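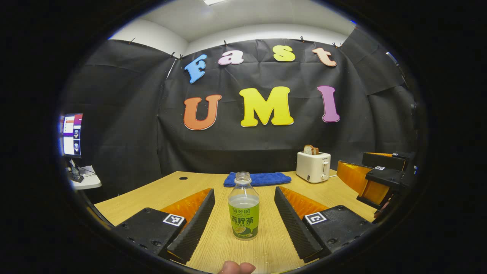
About the Kidard Workshop

Kidard is a shared workshop where people build robots and small automated machines for their own use. We have one large room, a smaller room for electronics, and a storage area with more shelves than floor. Members come in with a project, or with half of one, and work on it at their own pace. Most of what gets built goes home with the person who built it.

We are a membership workshop. We don't take contract work and we don't sell finished machines. If you want a gripper built for your company, we can give you a bench and a key, but you will be the one building it.

How we started

The workshop was started by Danang Rahman and Habibur Siddiqui, who had been sharing a garage for two years. Danang was making a sorting machine for buttons and small hardware. Habibur was trying to build an arm that could load his dishwasher. They used the same drill press and the same power supply, and they were in each other's way most evenings.

In January they rented the back unit of the old Bošković print shop and moved their tools over in a borrowed van. The drill press came too and is still in use. Four friends joined in the first month to help with the rent. The name Kidard came from a label on a parts cabinet that was already in the unit when we got the keys. We never found out what it referred to, and we kept the cabinet.

The dishwasher arm was never finished. The shoulder joint from it was reused in Pisel, our first group project, and Habibur still has the rest under his bench.

What members work on

Grippers take up a lot of our time. Many people come to us wanting to build a full arm, and they find that the hand is where the trouble is. A joint that moves to the right angle is a fairly well understood thing. Picking up a soft bottle without crushing it or dropping it is harder, and we have spent many evenings on it.

For that reason much of our testing is done with household things. Bottles, towels, cups and kitchen appliances have different weights and different surfaces, and they are what a home robot would have to deal with. Machined test blocks are useful for measuring force. They will not tell you how a jaw behaves against a wrapped label or a fold of cloth.

Hand-held grippers are a good place to start. You hold the tool yourself and use it on real objects, so you learn what the fingers need to do before you spend money on motors. Printed jaws are cheap to change. A member can cut new ridges, try them the same night, and print another version before leaving.

Other work going on in the shop includes:

A curtain opener run from a light sensor
A feeder for two cats on different diets
A small wheeled base that follows a line of tape
A plotter rebuilt from a broken printer
Vesura, our current group project

Group projects

We run one group project at a time. Any member can join, and no experience is needed.

Pisel was a tabletop arm with four joints. It could pick up a cup and put it down in another place, and it did this well enough that we stopped working on it. The final version used 201 screws, which was too many, and taking it apart for repairs was slow. The drawings are in the blue binder by the door.

Vesura is a two-handed setup for clearing a kitchen table. The first goal is to move light objects to one side. The second goal is to fold a small towel, and we expect that part to take a long time. The working group keeps a log of changes to the jaws and pads. It had 81 entries at the last update.

The space

The unit is 963 square feet. There are 10 benches, and each has its own power strip and lamp. Shared tools are the drill press, a band saw, three 3D printers, two soldering stations and a bench power supply. Filament is sold at cost from the cabinet. Please write down what you take.

Loud tools are off at 9 in the evening, as there are apartments above us. The electronics room can be used at any hour by members with a key.

Safety

New members get a tool check before using the saw or the drill press. Anything with a motor strong enough to pinch a hand must have a stop switch that a second person can reach. Lithium batteries are charged on the metal shelf only, and never overnight.

Who we are

Danang looks after the machines and does the tool checks. He worked in elevator repair before this and is strict about wiring. Habibur keeps the accounts, orders parts and leads the Vesura group. The other members include a nurse, two high school teachers, a retired machinist and several students. Some have never written a line of code, and some had never held a file before they joined.

Joining

Membership is paid by the month and can be stopped at any time. A full member has a key and a storage bin. An evening member can use the space from 5 to 9 while a key holder is present. Students pay half.

If you would like to look around first, write to us through the contact page and tell us what you want to build. A rough sketch is fine. We usually answer within a few days - longer if we are in the middle of a print that keeps failing.

Page last updated December 5, 2018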